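Comment fabrique-t-on une bouteille en plastique ?

Le plastique vient presque toujours du pétrole. À l'usine, il arrive sous forme de petits grains durs, les granulés. On y ajoute un colorant si l'on veut une bouteille bleue, verte ou orange.
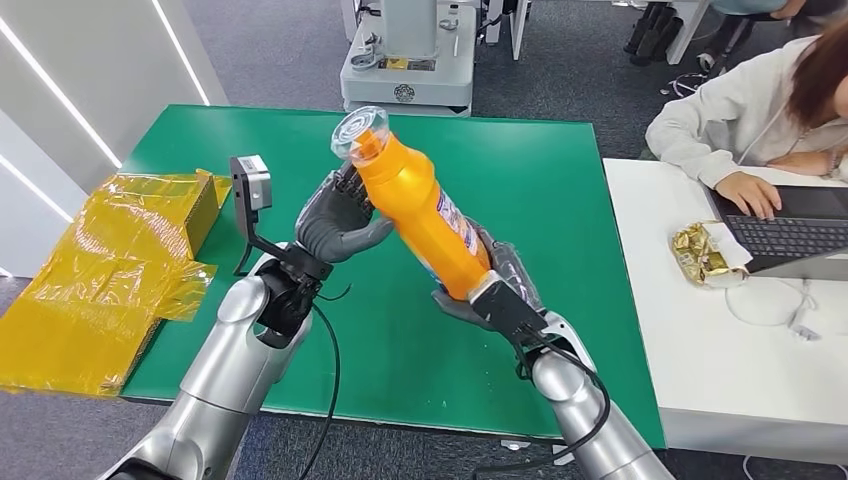
Du grain au flacon

Les granulés sont chauffés à plus de 200 degrés. Ils fondent et forment une pâte épaisse, qui sort de la machine en tube mou. Un moule se referme sur ce tube, puis on souffle de l'air dedans. Le plastique se colle aux parois du moule et durcit en refroidissant. Dans l'atelier Loureiro, chaque moule produit 5 flacons par minute.

Et l'étiquette ?

Elle est posée une fois le flacon refroidi. On y lit le nom du produit, la quantité, parfois des conseils de prudence. Le texte est dans la langue du pays où le produit est vendu – en chinois, par exemple.

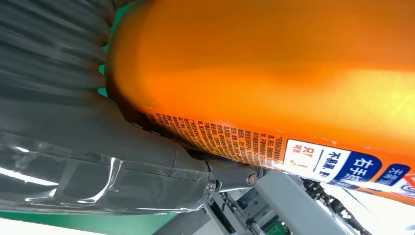
Pourquoi le bouchon tient-il ?

Regarde le haut d'une bouteille d'eau : une petite rampe tourne autour du goulot. C'est le filetage. Le bouchon a la même rampe à l'intérieur, et les deux s'emboîtent quand on visse. Le bouchon est souvent fait d'un autre plastique, plus rigide.
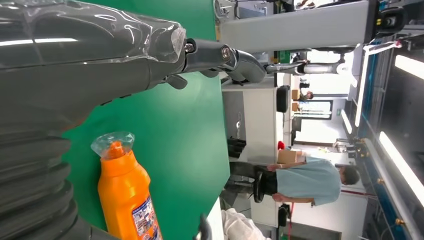
Une fois vide, la bouteille va dans le bac de tri. Au centre de tri, on sépare les plastiques par type, puis on les broie en paillettes. Les paillettes sont lavées, séchées et fondues. Elles redeviennent des granulés, qui servent à faire des tuyaux, des arrosoirs ou d'autres flacons.

Mot à retenir : granulé, petit grain de plastique prêt à être fondu.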